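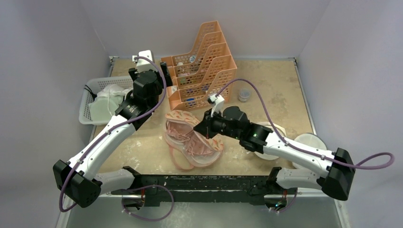 The town of Raltthorpe wants to close the Laskowska Street library on weekday evenings and keep it open longer at midday. The reasoning in the council's paper is simple. Fewer people come through the door after 5 p.m. than before it, so the evening hours cost more per visit. I have read the paper twice and I think the sums are right. I still think the plan is a mistake.

The door counter treats every visit as the same size. Someone who drops off a book at noon is one visit. A nursing student who sits at a table from 5:30 until closing is also one visit. If the council measured hours of use, the evening would look very different. The paper says the branch had 782 evening visits last month. It doesn't say how long any of them lasted, and as far as I can tell the question was never asked.

I use the library on Thursday evenings, so I have an interest in this. I rent half of a house with thin walls, and the library is where I do my bookkeeping. Most of the tables are taken by 6. The people at them have jobs or classes during the day. Moving the hours to midday doesn't move those people to midday. They will stop coming, and next year's count will show that demand has fallen.

Eugeniusz Michalski, who ran the branch for 23 years before he retired, wrote to the local paper last month to make a related point. The evening shift was cut once before, he said, and when it was restored it took two winters for the regulars to return. People had found other habits by then. Some had bought their own printers. A few of the older men who read the newspapers there never came back at all.

The council's answer is that residents can use the Trastberg branch, which stays open until 9. By car that is a short trip. By bus it takes some 40 minutes with a change at the station, and the last bus back leaves before the library closes. I don't believe anyone who wrote that sentence in the paper has tried it.

There is a real budget problem, and I don't want to pretend otherwise. If hours have to go, I would cut Monday and Wednesday mornings, when the building is quiet and the people who do come can mostly come at another time. I would also charge outside groups a fair rent for the upstairs meeting room. The present rate is $7 an hour and it hasn't gone up in years.

The vote is in November. Written comments can be left at the front desk, which for now is open until 8.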